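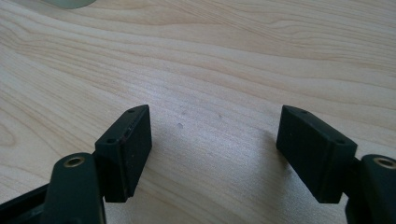

Page last updated: October

Lostthorpe Community Choir opens its doors for a new season

I'm Juniper Whitfield, and I'm thrilled to say the Lostthorpe Community Choir is starting up again this Sunday at 4 pm in the old Drenville Hall (enter from the lane, the front door sticks). You don't need to read music and there's no audition — if you can hum along to the radio, come and hum with us!

Last season we finished with 61 singers, and our winter concert drew an audience of 400, our biggest yet. I'm still buzzing. Oskari Vuorinen is back at the piano, and Loretta Mercado has arranged three sea songs for us, one of them with a harmony so low the basses have already asked for a practice recording.

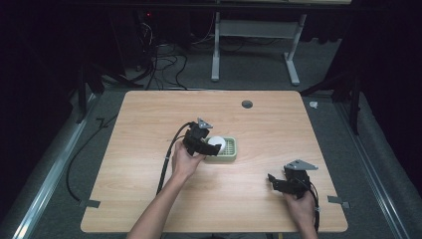
We also have room for up to 21 new voices, and I'd especially love a few more tenors. Rehearsals run for two hours with a proper tea break in the middle, and kids over ten are welcome to sing alongside a grown-up.

The first term is free, thanks to a grant of $800 from Gruvow, our neighbourhood arts fund. After that it's pay what you can.

For interviews or to sit in on a rehearsal, ask for me or Marisol Hutchins at the hall on Sunday from 3:30 pm.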